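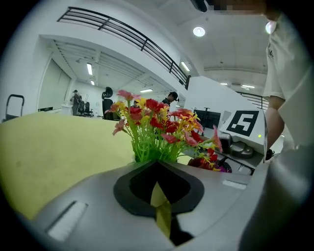

One subscriber in Hurbridge wrote to the magazine in December to ask whether artificial flowers belong in a workplace at all, having been told that they merely gather dust. The editors consider the objection fair. A bouquet in red, coral pink and yellow brightens a white room, provided its leaves are wiped regularly. Pridico, which supplies 67 offices from its Correa showroom, advises a soft cloth and cool water, and new stems once the petals fade.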